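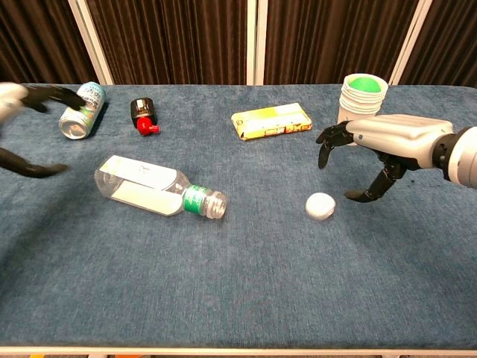 Thread. My uncle Vinzenz died last night. Vinzenz Pfister, of Nallow. Doing this on my phone in a car park so forgive the state of it

He was in his own bed, both girls with him. Radio on. He'd had soup. That's all I know so far and I think all I need to know

I've been asked to write the notice for the paper because I'm "the one who writes". I write emails about drainage. Anyway the paper wants it by five and they charge by the line, so all the bits that won't fit are going here

Born in Jilesia, over the bakery. Youngest. Mother took in sewing, father drove for the dairy until his back went. They moved to Nallow when V was at school and he always said he'd been moved, like a wardrobe

Left school early, went to Virnetti as an apprentice, stayed 40 years. Lifts. He mended lifts. If you went up in the old hospital or the council offices and came down again you have met his work

He hated being in them. Always took the stairs. Would not discuss it

Married Regula Marti, who lived across the road and had turned him down once already. There's a photo from the wedding where she's laughing and he's looking at the ceiling. I have got to find that photo, does anyone have that photo

Two daughters, both called Seraina if you count the one he got by marriage, ok I need to explain this properly

Seraina Aebischer is his eldest. Seraina Lehner is Regula's from before, he brought her up from a toddler and she is his daughter, full stop. Names were already given so there we were, two Serainas at one breakfast table. They were Big and Little until Little got taller

The paper has rung to ask if I've put the same person in twice. No. Please print both. PLEASE print both

Right, moved the car. Where was I

The fishing. He was not good at it. He went out on the reservoir every weekend from spring on, with the same flask, and came home with nothing, very content. Regula used to put fish on the shopping list before he'd left the house

He did catch one enormous pike and was upset about it for days. Put it back. Talked about it as if they'd had a falling out

Allotment. Beans mostly. Gooseberries nobody asked for. If you lived in our street you had a carrier bag of gooseberries on your doorstep every July, no note

Hongmei Tian had the plot next to his and they argued about the hedge for years. She's the one who's been watering his since he went poorly. She was at the house this morning before I was, with a pan of something and her coat on inside out

I asked if she wanted to be mentioned in the notice and she said certainly not. So she's in the thread instead, sorry Hongmei

Somebody's asking about his health. It was his heart, it had been his heart for a while. He told people it was his knee

He also sang. Men's choir at Nägeli, second bass, the row at the back that gets told off. I'm told he once came in a whole bar early at the carol service and held the note till everyone caught up. The choir will be singing and I hope somebody does it on purpose

Things he lent me and never asked for back: a spirit level, a sleeping bag, the deposit on my first flat

Things he did ask for back: a tin opener. Twice. In front of people

Break, got to ring the undertaker

Back. OK. Practical stuff, will repeat at the end because people scroll

Service is at the chapel in Nägeli, two o'clock. The small chapel up by the school, not the one on the main road. Parking is hopeless so go to the playing field and walk up, it's steep at the top

If you can't do steep tell me and one of the cousins will fetch you. I mean it, don't be proud, he wasn't (he was)

Tea afterwards in the hall next door. Regula is expecting a handful. I've already heard from more than 60. Regula has not been told

So if you can bake, bake. Nothing with gooseberries. Actual instruction from Little Seraina

No black unless you want to. He had one suit and it was brown

Flowers, family only. If you want to give something there'll be a box for the lifeboat. Yes we are a long way from the sea. He gave to the lifeboat all his life and the nearest he came to needing it was a pedalo

Draft one of the notice is done. It says "passed away peacefully". Big Seraina has crossed it out and written "died". She's right, he couldn't stand passed away, he said it sounded like wind

Draft two. Has "keen angler". Regula has crossed out keen. Then put it back. Then crossed out angler

We're now at "spent a good deal of time near water" and I think that's how it's going in

Also a row over the order. You're meant to do wife, children, grandchildren, then brothers and sisters. But his sister is ninety and says she knew him first. Hard to argue. She's gone in next to Regula and the paper can lump it

Have spelt Aebischer wrong in three places. My own cousin

People from Virnetti are getting in touch now, which is lovely. One man says V taught him the trade and his first day was spent holding a torch and being told not to talk. Second day the same. On the third V asked him what he thought was wrong with the motor, and he knew

He says he still works with his mouth shut and his apprentices think he's miserable

Another one has sent a picture of V asleep on a pile of dust sheets with a sandwich on his chest. Not for the paper. Maybe for the hall

If you have a story and you can't come, send it to me here and I'll print them out for Regula. She likes them on paper, big letters. Doesn't need to be long or nice

Ok the last few years, quickly. After he retired he was lost for one winter and then he started mending things for the whole road. Kettles, lamps, a pushchair. Wouldn't take money. Would take cake, and had views on it

He learned to plait hair off the youngest grandchild's doll because Little was on early shifts and somebody had to do it before school. Very tight plaits. Built to last. The child's eyebrows went up

He drove his brother in law to every single hospital appointment, the one he didn't like, and sat in the car with the crossword so they wouldn't have to make conversation

When I was about to leave for college he came round with a toolbox he'd made up. Everything labelled in his capitals. HAMMER, it said, on the hammer. I've still got it and the label is still on

Sorry. Minute

Right. Sent it. Quarter to five. Eleven lines, and I paid for the extra ones myself so nobody tell Regula what it came to

It says: Vinzenz Pfister, of Nallow, formerly of Jilesia. Lift engineer. Died at home. Husband of Regula, father of Seraina and Seraina, brother, grandfather, second bass. Spent a good deal of time near water

They've just rung again about the two Serainas

Details again for anyone who skipped down. Nägeli, small chapel by the school, two o'clock. Park at the playing field. Tea in the hall. Bring cake, wear what you like. Will post the date as soon as the minister rings back, he's on a train

Edit, can't edit, so: the hymn everyone keeps asking about is the slow one from Regula's mum's book, there'll be word sheets. Choir please be there an hour early, you know who you are

Hongmei says the beans want picking and whoever's passing should just take some. Gate's on the latch, mind the hedge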